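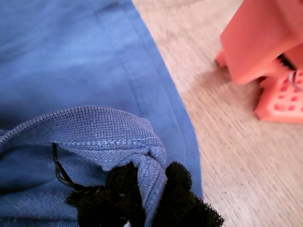

Teaching Two Arms to Fold a T-Shirt by Remote Control

Project report, November

1. Background

Our project looked at how a person can show a pair of small robot arms a household task without writing the motions in code. We picked shirt folding. Cloth changes shape every time it is touched, so a fixed list of positions does not work for long, and a human operator makes small corrections that are hard to put into rules.

The project ran for one term in the Ivard teaching lab. We used the lab's recording program, Flutside, which saves the joint positions of both arms together with the camera images. We had 2 arms and 2 operators, and the operators took turns.

2. Method

The operator holds a leader arm in each hand and moves it. The follower arms on the table copy the joint angles. The operator can watch the shirt directly or look at the wrist camera views on a monitor. We tried both. Direct view was faster, but it let the operator use information the cameras did not have, so for the final set we asked operators to look at the monitor whenever they closed a gripper.

Each recording starts with the shirt spread out on the table. The task has 4 steps: fold one sleeve in, fold the other sleeve in, bring the hem up to the collar, and let go of the cloth. If a step failed, the operator could try again one time. After a second failure we stopped and threw the recording out.

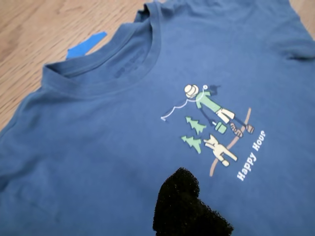
Figure 2. Wrist camera view of the shirt, with the collar at upper left and the chest print near the center. The black foam pad of a gripper finger is at the bottom.

We started with bare plastic fingertips. They slid over the cotton and often closed on nothing. With foam pads the fingers could press down and drag the cloth into a small ridge before gripping it. This helped with single layers. It made releasing harder, because the cloth tended to stick to the foam, and operators learned to open the gripper fully and wait a moment before lifting.

3. Setup notes

The arms are mounted at different edges of the table so that each one can reach a shoulder and part of the hem. Their reach overlaps in the middle.

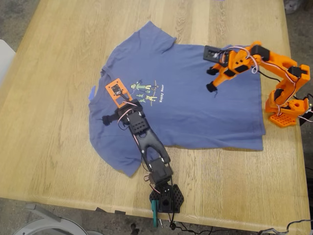
Most of our early collisions were in that shared area. We handled it with a working rule: one arm stays still over the cloth while the other moves across, and they only move together during the hem fold. The rule slowed down each recording but made the motions more alike from one operator to the other, and that mattered for training.

Camera angle was the other problem. When a wrist camera gets close to plain fabric there is very little to see, and the operator loses track of where the edge is. A printed shirt was easier to work with than a plain one. We do not know yet how much the trained model depends on the print.

4. Results

We kept 1,459 recordings. The sleeve folds were the most reliable step for both operators. The hem fold caused almost all of the recordings we threw out, usually when one gripper lost its corner partway up.

A model trained on the full set could do the first sleeve fold on a shirt placed close to the usual position. It did poorly when the shirt was turned. We trained a second model using the Demchenko settings from last year's group and saw no clear difference.

5. Remaining work

The next group should record with the shirt at more angles and add a few garments in thicker cloth. The leader arms also need new grips, as the current ones get uncomfortable after an hour. The recordings and the calibration files are in the Skadard folder on the lab drive. Run the calibration again before using either arm.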